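Portraits of Other People's Hallways

The Barnarley has given its whole upper floor to Treasa Foley until February, and I went on Saturday with low expectations and a head cold. The show is called "Drodard," after the housing estate where she grew up, and it's 67 photographs of hallways. No kitchens, no bedrooms, no faces. Coats, mostly. A lot of umbrellas.

I wanted to dislike it. I have a hallway and have never felt moved by it. But Foley prints large, and she hangs low, so you end up looking up a stranger's stairs like a kid who's been told to wait by the door. Number 93 on the estate has a payphone on the wall. Number 118 has a chair so plainly not for sitting on that I felt scolded.

The wall text is less of a pleasure. It uses "liminal" in the first line and again in the fourth — I suppose they had one left over. Skip it and read the captions, which are Foley's own and mostly about who owed whom money.

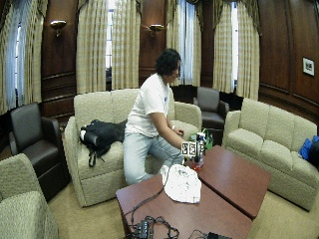 Tane Halliday

The back room is weaker. It has two videos of front doors opening and closing, and a bench that faces neither of them. I gave it ten minutes out of politeness and spent most of those looking for a tissue.

The catalog costs more than my coat. I read a good part of it standing up in the shop, until the man at the register began straightening the pile next to me. Go on a weekday if you can, and take the stairs.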